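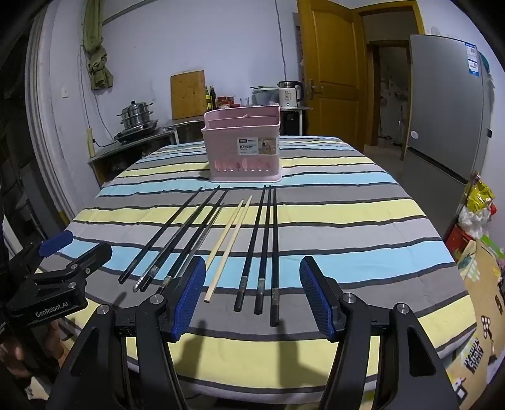

Catacutan Shared Kitchen, Tableware and Dining Room Team

Progress report to the Astell Fund, second period

Hello again from the dining room! The last report was mostly me apologizing for the plumbing, so I'm happy to say this one is about the things you gave us money for: tables, cloths, crockery, cutlery and somewhere sensible to put it all. I've kept the headings from your form but I've let myself ramble a bit under each one, as your office said that was fine.

Where we are with the room

The dining room is open for lunch and for the evening sitting, and has been since July. We seat up to 100 people across the two sittings when it's full, and it's been full more often than I expected (the soup helps). The old trestle tables went to the Girkport hall, who wanted them for their plant sale, and we kept the best of the chairs. I'd planned to replace all the chairs, but once we'd tightened the legs and scrubbed them they looked fine, so that line of the budget is mostly unspent. More on that under money.

The floor got its second coat of sealant over a long weekend and it has made mopping so much quicker. There's one patch by the kitchen hatch that is already dull, right where everyone stands in line. We'll put a mat there.

Tablecloths

I went back and forth on cloths for weeks. White shows everything, dark shows crumbs, and wipe-clean ones felt like a school cafeteria. We ended up with stripes, wide bands of pale yellow, light blue and two grays with thin wavy lines between them, and I love them. They make the room look like somebody's home. They do hold a crease, and ironing is not going to happen with the number of cloths we get through, so we fold them in thirds while they're still warm from the dryer and live with whatever lines are left.

Washing is the real cost with cloths. We're running two extra loads on the days we do both sittings, and the dryer at Catacutan is slow. I had a look at sending them out, and the quote came back higher than I'd like, so for now we're washing in house and I'll tell you in the next report whether the machine is coping.

Chopsticks, and the basket question

Okay, this is the part I've been wanting to write. You'll remember that the noodle and rice lunches were in the original plan as a once-a-month thing. They're now every week, and they're the busiest lunches we do. We didn't budget for many chopsticks, so we asked around, and people brought them in from home. We have black ones with a patterned band near the thick end, shiny metal ones with a ridged end, and pale wooden ones, and they all live together.

Mixed chopsticks are charming until you have to set a table with them. The metal ones are heavier and slide around if you're not used to them, and several of our older guests have asked for wood, please. Some of the kids go straight for metal. So we've stopped trying to lay a matching pair at each place. The chopsticks go out in the middle of the table by the holder and people pick their own. It's slower for the first couple of minutes and then it's lovely, everybody passing things to each other.

The holder we've settled on for the tables is the pink plastic basket with a divider inside and a raised rim at the back. It sits on a wider tray at the bottom and has a row of little cutouts along the front. It still has its label on, with the word BASKET printed across it, in case anybody was wondering what it was. I keep meaning to soak that off. We tried tall jars first and they tipped every time someone reached across, and I gave up on them after one really loud lunch.

Our working rule at the moment is thick ends toward the person, thin tips toward the basket, when we lay them out before sorting. Then black on one side of the divider and everything else on the other. It was my rule and I'm the one who forgets it most. The reason for laying them out at all is that odd ones get spotted then, and we do get a lot of odd ones. A single metal chopstick is no good to anybody, so it goes in the drawer under the hatch until its twin comes back through the dishwasher.

I'd like to buy a proper set of wooden ones for the weekly lunch, all the same length, and keep the donated mix for the evening sitting where the numbers are smaller. That's a small ask and it's in the money section.

Plates, bowls and the rest

The bowls from Trondmont came in and they are good bowls. Deep enough for noodles, not so heavy that you need both hands. A few arrived chipped and were replaced without any fuss. The flat plates are on back order, so we're still using the old ones, which stack badly and rattle. If the back order drags on past the next delivery I'd like your permission to look elsewhere for plates only.

Forks and spoons are fine. Teaspoons are disappearing, as teaspoons do everywhere, and I'm not going to spend your money chasing them just yet.

Storage

The shelves along the back wall are up and painted. The bottom shelf is for cloths, the middle two are for bowls and cups, and the top one is for things we use once in a blue moon. We put the cutlery trolley next to the hatch so that clean things come out of the kitchen and straight into their place. Before, everything got carried across the room and put down on whichever table was nearest, and then had to be carried back.

What's missing is a covered spot for the chopstick holders between meals. Right now they go on an open shelf with a clean cloth over them. It works, but a cupboard door would be better, and one of the kitchen shifts has offered to build a small one if we pay for the wood.

Money

Of the grant for this period we have 2718 dollars left unspent, nearly all of it from the chairs. I'd like to move it around a little, if you agree. First would be the matching wooden chopsticks and a few more of the pink holders, so each table has its own and we're not borrowing from next door in the middle of lunch. I've priced that at 77 dollars altogether. The small cupboard would come next, and I'll send the wood estimate separately once I have it in writing. I'd like to hold the rest against the dryer, which makes a noise I don't enjoy.

Receipts are in the folder with this report, in date order this time. Sorry about last time.

What didn't go well

The sign-up sheet for setting tables. We put it on the wall and people signed up for the first week and then it just hung there getting soup on it. We've moved to asking whoever arrives early, and that's going much better, though it does mean the same early birds get asked a lot. I'd like to find something in between before the winter.

We also ran short of clean cloths twice when both sittings were full, and had a couple of bare tables in the evening. Nobody complained, but it bugged me. More cloths would fix it, or a faster dryer, and I'd rather wait and see about the dryer before buying more.

Coming up

In the next period we want to start the family supper we talked about when you visited, with the children laying the tables. The chopstick sorting is a perfect job for them. We also need to finish the lighting at the far end, where it's still too dim for anyone who likes to see what they're eating, and I have an electrician's quote on my desk for that. If you'd like to come for lunch before the next report is due, the noodle one starts at noon and you should come a bit before, because the line gets long. Just let the kitchen know and we'll keep you a place near the hatch.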